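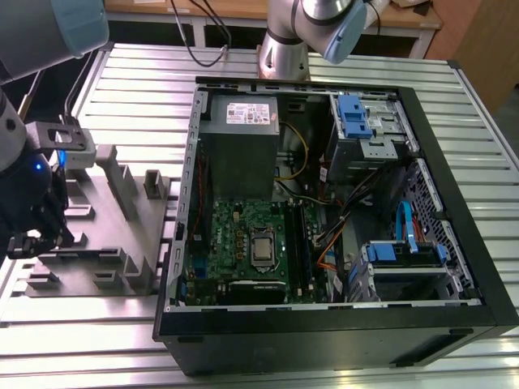 Yolanda Tamayo

4. Asking for permission

So, the letters. I'd read plenty of papers telling me that finding the owner of an old song is hard, and I believed them in the way you believe a weather report for a city you don't live in. Then I sat down to write to the owners of 161 regional songbooks and sheet music folios, all still in copyright as far as I could tell, all out of print, and I started believing it properly.

The request was the same every time. I asked whether a public library could scan the whole book and put it on its website for free, and if the answer was no, what it would cost. One page, plain words, with my phone number at the bottom (I got more calls than I expected, mostly around dinner time). Fergus Imrie had talked me out of the first draft, which ran to three pages and cited the statute. He thought it read like I was about to sue someone, and he was right.

Addresses came from wherever I could get them. I started with the renewal records, then went to Edex, the rights directory we subscribe to, which is great for anything that still earns money and pretty thin on everything else. For a lot of these books Edex listed a publisher that had been bought by another publisher that had been bought by Drallus, and Drallus had no idea it owned them. I don't say that to pick on Drallus! The woman in their permissions office was lovely, and she went down to look in the paper files herself. But it does show how the chain works, or doesn't: the rights got passed along with the furniture and the list of what they covered got left behind.

I counted a request as answered if a person wrote or called back with anything at all, including "who are you?" Automatic replies didn't count. Figure 1 has the breakdown.

Figure 1. Outcome of permission requests for songbooks and folios (161 sent). Free permission given: 40. Refused, or fee quoted: 30. The remainder includes returned mail, no reply, and replies from people who could not say whether they held the rights.

I want to stay on that remainder for a bit, since it's the biggest group and the one that earlier surveys tend to fold into "refused." Those are really different things. A refusal tells a library what it can't do. Silence leaves the library guessing, and most libraries I've dealt with will guess on the cautious side and leave the book on the shelf. The folks who wrote back to say they weren't sure were often the most interested of all. One man sent me a long letter about his aunt's accordion band, with a list of every dance hall they played, and closed by saying he'd be thrilled to see her book online but had no clue if it was his to give. I still don't know how to code that one. For the figure it went in the remainder, and Fergus and I went back and forth on it until November.
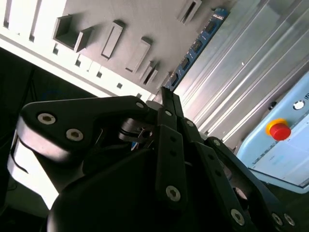 Money came up less than I thought it would. Where a fee was quoted it almost always came from a firm, and in four cases the firm pointed me to Skaltent, the online licensing desk, where you pick your use from a menu. None of the menu choices fit. You could license a song for a wedding video or a school play, but "whole book, free to read, no end date" wasn't on there, and the help line suggested I enter it as a very long school play. I didn't go through with that, and I've recorded all of those as fee quoted with the amount blank.

Individuals and families behaved differently. They asked about credit. Would the composer's name be on the page, would it be spelled right, could they send a better photo than the one in the book? A typical wait for those replies was roughly a month, though the slow ones were very slow, and a few turned up after I'd closed the spreadsheet and had to be let back in.

One caution before the cost estimates in the next section. I picked books from a single library's basement, a Carnegie building with a strong taste for polkas, and a collection heavy on show tunes would have more big publishers in it and probably more quoted fees. I'd love for someone to try the same letter on a collection like that, and I'm happy to share mine.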